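An Afternoon at the Trinden Workshop: Robots and the Laundry Question

Our August outing took us over to Brelludbridge, where Trinden had very kindly agreed to open their workshop to us.

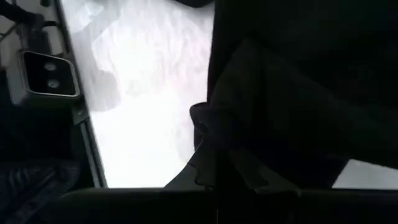
One of our party remarked on the coach home that she had expected sparks and car doors and had spent two hours thinking about her ironing pile instead, and that she wouldn't have missed it. I think that was the general feeling. When the outing was first put forward there were a few groans (it was up against the gardens at Cudthorpe, which are always popular and have the better tea room), but I heard hardly a grumble all afternoon, except about the stairs.

For those who couldn't join us, Trinden is a small firm that works on getting robots to handle cloth. I had always supposed this would be one of the easy jobs. You can get a machine to put a lid on a jar all day long, so why not a pair of trousers on a pile? Our guide was very patient with us on this point. A jar is the same shape every time you meet it, she said, but a piece of black cloth dropped on a table has never been that shape before and never will be again, and the robot has to work out for itself where the edge is and which bit to take hold of. Black is a nuisance all on its own, it seems, as the folds hardly show up. Those of us who have tried to find the armhole of a black cardigan on a winter morning felt a good deal of sympathy!

We began upstairs with a short talk and some slides, and then went down in 2 groups to see the arm at work. It is called the Balogh, after the street where the firm had its first premises, and it has cameras to help it find its way. The grippers are nothing like hands, and I had rather hoped they would be, but you do find yourself watching them as if they were. The first few tries went nicely. Then came one where it picked up a corner, thought better of it, put it down and picked up very nearly the same corner again, and a great sigh went round the room. I do exactly this with fitted sheets.

Our guide told us that the team had got through 400 practice folds the month before we came, many of them with the same few pieces of cloth, and that they keep the bad ones as carefully as the good ones so they can look back over what went wrong. She also said that the quickest fold they had managed so far was 70 seconds. Somebody at the back offered to race it, and was allowed to, and won very comfortably, though I'm told the judges would have had words to say about the sleeves.

There were plenty of questions afterwards. Would it do socks? (Not yet, and please don't ask about pairs.) Could we buy one? No, and not for a good long while, as the thing they are building is meant for hospital laundries and hotels to begin with, where there are mountains of the same few items to get through. Would it put people out of work? I was glad this was asked and glad that it was answered properly. The laundries they talk to have trouble filling the late shifts, she said, but she didn't pretend that this settled the matter, and we carried on talking about it over the biscuits until we were nearly late for the coach.

A thank you to everyone at Trinden for making us so welcome, and for finding extra chairs when more of us turned up than we had said.

They have offered us a second visit in the spring for those who missed out, with places for one group only. If you would like to come, please put your name on the sheet by the door before our next meeting. The coach will leave at 1 o'clock from the usual stop and the fare will be the same as last time. Flat shoes are a good idea, and there is a lift if you ask at the desk, which we only found out on our way down.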